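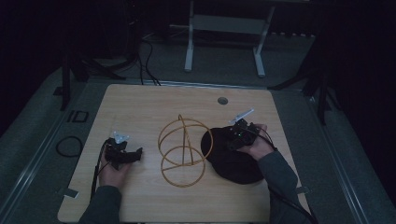

How Do You Teach a Robot to Use Its Hands?

Try this. Pick up a pencil, then put it down somewhere else. Easy, right? Your brain told your fingers how wide to open, how hard to squeeze and when to let go, and you didn't have to think about any of it!

A robot knows none of that. For a long time, people taught robots by typing in every single move. Go forward a little. Turn. Close. Stop. That works fine if the pencil is always in the same place. Move it over by the width of your thumb and the robot grabs a big handful of air.

So the team on the Hustia project tried something different — they let people do the showing.

A person holds a gripper in each hand. A gripper is the part of a robot that grabs things, a bit like the claw in an arcade game, only much better at its job. The grippers in this project are black, with pale, see-through finger pieces at the front. With these two "robot hands," the person does a small job at a table, like moving a golden wire shape made of rings. Wire shapes are wonderful for practice. They are full of holes, so you have to choose which thin rod to grab, and they look different from every side.

While the person works, a computer saves how the grippers move. One try from start to finish is called a demonstration. The Hustia team collected 380 of them! Some were smooth and quick. Some were wobbly, and the team kept plenty of those too. If you only ever saw perfect tries, how would you learn to fix a mistake?

Next, a computer program named Calel studied all the demonstrations. It looked for patterns, such as "when the gripper is this close, people slow down." Then Calel got to steer a real robot with two arms.

Did it work? Mostly! The team set up 7 jobs the robot had never tried. It finished all but 2. Both of the hard ones needed the arms to pass something from one side to the other, and the robot kept letting go too soon. (Little kids do that too, when they're learning to play catch.) The team is now gathering more demonstrations of passing.

Try it at home: Hold a pair of kitchen tongs in each hand and move a sock from one side of the table to the other. Now pass it from tongs to tongs in the air. Which part made you slow down?

Words to know
Gripper: the part of a robot that holds things
Demonstration: one try that shows how a job is done
Pattern: something that happens again and again in the same way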